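De: Volkan Çetinkaya
Para: lista Cartuchos y Cables
Asunto: Re: [cartuchos] ¿Merece la pena Flastovden a estas alturas?
Fecha: 23 de abril de 2026

Hola a todos:

Ekrem Uçar escribió:

> Buenas, lista. He encontrado una copia de Flastovden en una caja de
> juegos que me pasó mi cuñado, con manual y todo, y no sé si meterme.
> Lo arranqué anoche, estuve dos horas dando vueltas por el puerto
> y no conseguí ni salir de la primera isla. ¿Es así todo el rato?
> ¿Hay que leerse el manual? Y otra cosa: ¿alguien sabe si la partida
> guardada aguanta si cambias la pila? Me da miedo tocarla.
>
> Un abrazo,
> Ekrem

¡Ekrem, por favor, no lo dejes! Me has alegrado la mañana, porque llevo desde enero enganchado otra vez a Flastovden y en casa ya no me dejan sacar el tema durante la cena.

A ver, lo del puerto. Le pasa a todo el mundo. El juego te suelta allí sin decirte nada y el barquero no te habla hasta que has dormido una noche en la posada, pero la posada está cerrada hasta que le llevas el farol a la señora del molino. El farol lo vende el tendero, sí, pero carísimo - ni se te ocurra comprarlo. Hay uno detrás de la iglesia, en el callejón que parece decorado. Te pegas a la pared de la izquierda, le das al botón de examinar y ahí lo tienes. Yo tardé una tarde entera la primera vez, y eso que tenía un amigo al lado dándome la lata con que mirase detrás de la iglesia.

Una vez en el barco la cosa cambia muchísimo. Tienes 9 islas y puedes visitarlas casi en cualquier orden (la del faro no, esa te la abren al final). Mi consejo es que vayas primero a Prelludcombe, aunque el mapa te empuje hacia el sur. En Prelludcombe consigues a Işık, que para mí es el mejor personaje del juego: cura, abre cerraduras y encima tiene los mejores diálogos, sobre todo cuando discute con el cocinero. Sin ella, la cueva de sal es un suplicio.

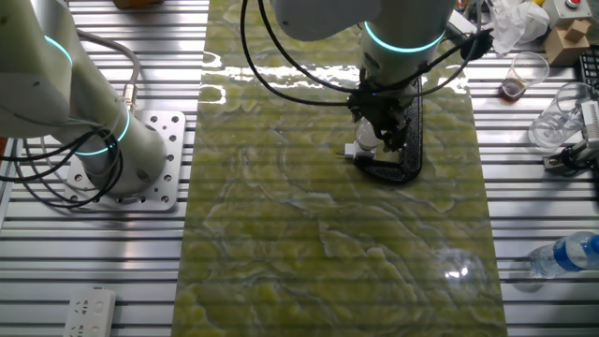 Lo que no te voy a defender son los combates. Son lentos, hay demasiados y la animación del hechizo de viento no se puede saltar de ninguna manera. Yo los llevo bien porque juego con un podcast puesto, pero entiendo que haya quien se canse. En el menú de opciones puedes subir la velocidad de los textos y algo se nota. También te digo que, a partir del nivel 6 del capitán, los bichos pequeños huyen solos y los viajes se hacen mucho más llevaderos.

El manual sí, léetelo. O por lo menos las páginas del principio, donde viene la carta del padre, que en el juego se menciona mil veces y no aparece nunca. Y apúntate el número que sale al pie de la carta, 1738, porque te lo piden en la puerta del archivo. Siento el destripe, pero prefiero ahorrarte lo que sufrí yo con una copia de segunda mano sin manual, probando combinaciones como un loco. Si a alguien más de la lista le falta, que me escriba y le paso fotos de las páginas.

En cuanto a la pila: si la quitas, pierdes la partida, así que termina antes lo que tengas a medias. En tu caso son dos horas dando vueltas por un puerto, no creo que lo llores mucho - yo la cambiaría ya y empezaría tranquilo. Eso sí, compra una con pestañas para soldar y no hagas apaños con cinta. Con cinta lo hice yo en mi copia de Balis y perdí una partida que iba ya por el último castillo. Todavía me duele. Si no tienes soldador, tráetelo a la próxima quedada y lo hacemos en un momento, que yo llevo el mío.

Por cierto, aprovecho y pregunto yo también: ¿alguno ha conseguido el final del faro con los dos hermanos vivos? Me falta solo ese. He leído que hay que dejar ganar al pequeño a las cartas en la taberna, pero lo he probado y el mayor se me sigue yendo en la tormenta. No sé si es que hay que hablar antes con el cartógrafo o si me he saltado alguna conversación en Prelludcombe. Tengo una partida guardada justo antes de zarpar, o sea que puedo probar lo que me digáis.

Ya me contarás, Ekrem, si encuentras el farol.

Abrazos,
Volkan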